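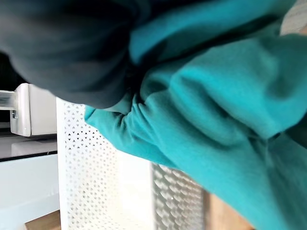

Teal cloth against a soft dark grey form, from the wrist camera. Fabric remains one of the hardest things to write a rule for.

The house rules at Hukport run to 40 pages, and four of them deal with cloth. Isamu Fujimoto wrote the first version of those four pages in February and has rewritten them twice.

Hukport tests household robots for firms that would like to sell them but have no flat to try them in. It has three furnished rooms, a store cupboard and a long corridor where the spare arms are kept. Most of the work is dull by design. A robot picks up a garment, moves it, puts it down, and a person writes down what happened. A full set is 114 runs.

The difficulty is that existing safety rules for robots were mostly written with hard objects in mind. A box has edges, a weight and a place where it ends. A shirt has a weight, but the rest changes each time someone touches it. It can hang over a worktop, hide a socket or trail into a joint.

"We had a rule that said the arm must keep clear of obstacles," Fujimoto says. "Then people asked whether the cloth it was carrying counted as part of the arm. We argued over that for most of an afternoon."

The answer, in the current version, is that it does. Anything held is treated as part of the machine until it has been let go, and the keep-clear distance is measured from the lowest point of the cloth. Where that point can't be seen, the arm must slow down and lift before it travels.

The second rule concerns the camera. A wrist camera is close to the work and easily covered. Under the Hukport rules, a robot that loses its view of the surface below must stop moving sideways. It may still open its grip or raise the arm. Etau, a small maker whose machine was tested in the spring, asked for an exception for large items such as sheets and was turned down.

Akihiko Uchida, who runs the tests at Ristden, uses most of the same pages but disagrees on this point. His rooms are smaller, and he says a full stop beside a cooker or sink can leave cloth in a worse place than a slow retreat would. Ristden allows a move back along the path already taken – nothing else – and asks for a person within reach of the stop button throughout.

Both sites record every stop, including those the operator thinks were needless. Fujimoto has 59 of these from the last set and is reading through them before the next draft. The section on sleeves is still blank.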